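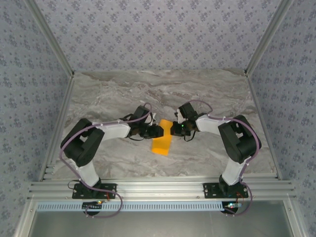 Foam blocks are the first thing Rasmus Rätsep buys for a playroom and the last thing he throws out. Not the fancy sets. Plain rectangles, one color each, big enough to sit on a shelf by themselves. Orange-yellow is his favorite, and against gray-and-white marble pattern you see why, it jumps right out at you even lying flat and a bit crooked. On beige carpet, forget it.

His shop, Cellard, carries 14 shades. Sells mostly 2 of them. The Prarkton blocks are firmer, hold a corner longer, cost more. Gavalas is softer and dents if you so much as lean on it, though toddlers seem to like that. He had 449 in the back room in June and wanted them gone by fall.

Cleaning: damp cloth, dish soap, stand them on end overnight. No dryer. He tried the dryer once and dosen't want to discuss it.

Storage is the fight in most houses. A low open bin, six blocks at most, the rest in a closet. Swap them every couple weeks.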